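전선은 왜 엉킬까? 전선의 구조와 정리 방법

서랍을 열면 충전 줄, 이어폰 줄, 건전지 상자에 달린 가는 줄이 한 덩어리로 뭉쳐 있을 때가 있다. 넣을 때는 분명히 따로따로였는데 꺼낼 때는 한 덩어리가 된다. 이 글에서는 전선이 무엇으로 만들어졌는지, 왜 엉키는지, 어떻게 풀고 보관하는지를 차례로 설명한다. 초등학교 4학년 이상이면 읽을 수 있다.

1. 전선의 구조

전선은 크게 두 부분으로 나뉜다. 가운데에 있는 금속 부분을 도체라고 하고, 도체를 둘러싼 껍질을 피복이라고 한다. 도체는 전기가 지나가는 길이다. 가정에서 쓰는 전선의 도체는 대부분 구리로 만든다. 구리는 전기가 잘 통하고 잘 휘어지며 은보다 값이 싸다. 피복은 전기가 잘 통하지 않는 물질로 만든다. 이런 물질을 절연체라고 부르며, 고무와 여러 가지 플라스틱이 여기에 속한다.

도체에도 두 종류가 있다. 굵은 구리 한 가닥으로 된 것을 단선, 가는 구리 여러 가닥을 꼬아 만든 것을 연선이라고 한다. 단선은 한번 구부리면 그 모양을 유지하려고 한다. 벽 속처럼 움직이지 않는 곳에 알맞다. 연선은 부드럽게 휘어지므로 자주 움직이는 물건에 쓴다. 이어폰 줄이나 충전 줄을 손가락에 감을 수 있는 것은 속이 연선이기 때문이다.

2. 피복의 색

피복의 색은 전기의 성질을 바꾸지 않는다. 빨간 전선이라고 해서 전기가 더 세게 흐르지는 않는다. 색은 사람이 전선을 구별하기 위한 표시이다. 건전지로 움직이는 장난감이나 실험 키트에서는 빨간색을 (+)극에, 검은색을 (-)극에 잇는 경우가 많다. 다만 이것은 약속일 뿐이어서 제품마다 다를 수 있다. 벽의 콘센트로 들어가는 전선은 나라마다 색의 약속이 다르다.

3. 엉킴은 어떻게 생길까

줄이 엉키려면 두 가지가 필요하다. 첫째, 줄이 좁은 공간에 고리 모양으로 겹쳐 있어야 한다. 둘째, 줄의 끝이 움직일 수 있어야 한다. 상자를 흔들면 줄 끝이 이쪽저쪽으로 밀리다가 옆에 있는 고리 사이로 들어간다. 한 번 들어간 끝은 같은 길로 되돌아 나오기 어렵다. 이 일이 되풀이되면 매듭이 생긴다.

줄이 길수록 고리가 많이 생기고, 고리가 많을수록 끝이 지나갈 구멍도 많아진다. 아주 짧은 줄은 고리를 만들지 못하므로 거의 엉키지 않는다. 뻣뻣한 줄보다 부드러운 줄이 더 잘 엉키는 것도 같은 원리이다.

한 가지 이유가 더 있다. 줄을 손에 한쪽 방향으로만 감으면 한 바퀴 감을 때마다 줄이 한 번씩 비틀린다. 비틀린 줄은 원래대로 돌아가려고 하면서 작은 고리를 만든다. 긴 연장선을 감아 두었다가 풀 때 꼬불꼬불해지는 것은 이 비틀림 때문이다.

4. 직접 해 보는 실험

노컴 어린이 과학교실(Norkham)에서 10월에 한 실험을 소개한다. 지도한 사람은 아요델레 와이크(Ayodele Wike) 선생님이다.

준비물: 뚜껑이 있는 상자, 길이 20cm인 털실, 길이 172cm인 털실

방법: 짧은 털실 한 가닥을 상자에 넣고 뚜껑을 닫은 뒤 51번 흔든다. 상자를 열어 매듭이 생겼는지 기록한다. 긴 털실로 바꾸어 똑같이 한다. 각각 여러 번 되풀이한다.

주의할 점: 상자를 흔드는 세기와 횟수를 같게 한다. 달라지는 조건은 털실의 길이 하나여야 한다. 조건을 이렇게 맞추는 일을 변인 통제라고 한다.

과학교실에서는 여러 모둠이 나누어 모두 576번을 시험하였다. 긴 털실에서는 매듭이 자주 생겼고, 짧은 털실에서는 매듭이 한 번도 나오지 않았다. 집에서 할 때 결과가 조금 다르게 나오면 상자의 크기와 털실의 굵기를 함께 적어 둔다.

5. 엉킨 전선을 푸는 순서

먼저 전선이 콘센트나 건전지에 연결되어 있는지 확인한다. 연결되어 있으면 어른에게 말하고 분리한 다음 시작한다. 콘센트에 꽂힌 전선은 어린이가 혼자 만지지 않는다.

가) 뭉치를 넓고 평평한 곳에 올려놓는다.
나) 뭉치를 살살 벌려 안쪽의 고리를 느슨하게 만든다. 끝을 잡아당기면 매듭이 더 단단해진다.
다) 끝을 하나 찾는다. 여러 가닥이면 바깥쪽에 나와 있는 끝부터 고른다.
라) 끝을 들어온 길의 반대 방향으로 빼낸다.
마) 다 풀린 가닥은 뭉치에서 멀리 떼어 놓고 다음 끝을 찾는다.
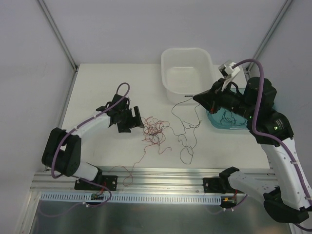
전선을 풀 때는 한꺼번에 당기지 말고 굵기, 색, 길이가 다른 것부터 골라내는 편이 빠르다. 분류할 기준이 있으면 눈으로 따라갈 가닥의 수가 줄어든다. 탁자 가운데에 있는 빨간색과 검은색의 가는 전선 뭉치라면 색을 기준으로 삼을 수 있다. 그 곁의 긴 검은 전선은 느슨한 고리를 그리며 놓여 있어서 눈으로 길을 따라가기가 쉽다. 뒤쪽의 반투명한 흰 통은 비어 있으므로 긴 전선을 둥글게 감아 담기에 알맞고, 얕은 파란 쟁반은 작은 전선 뭉치를 따로 두는 데 쓸 수 있다.

6. 감아서 보관하기

풀어 놓은 전선은 손바닥 너비보다 크게 둥글게 감는다. 너무 작게 감으면 속의 구리 가닥이 여러 번 꺾여 끊어질 수 있다. 비틀림을 줄이려면 한 바퀴는 앞으로, 다음 한 바퀴는 뒤집어서 감는다. 앞으로 감을 때 생긴 비틀림을 뒤집어 감을 때의 비틀림이 없애 준다. 이 방법을 위아래 감기라고 한다.

다 감은 전선은 끈이나 케이블 타이로 한두 곳을 묶는다. 끝이 고리 밖으로 나와 돌아다니지 않게 하려는 것이다. 케이블 타이는 피복이 눌려 들어갈 만큼 세게 조이지 않는다. 자주 꺼내 쓰는 전선에는 다시 풀 수 있는 찍찍이 끈이 편리하다. 묶은 곳에 이름표를 달면 어느 물건의 전선인지 찾기 쉽다.

피복이 벗겨져 안쪽의 금속이 보이는 전선은 보관하지 않는다. 어른에게 보여 주고, 사는 지역의 분리배출 방법에 따라 버린다.

낱말 풀이

도체: 전기가 잘 통하는 물질. 구리, 알루미늄, 은 등
절연체: 전기가 잘 통하지 않는 물질. 고무, 유리, 플라스틱 등
피복: 전선의 도체를 둘러싼 껍질
연선: 가는 금속 가닥을 여러 개 꼬아 만든 전선
변인 통제: 실험에서 알아보려는 조건만 다르게 하고 나머지를 같게 하는 일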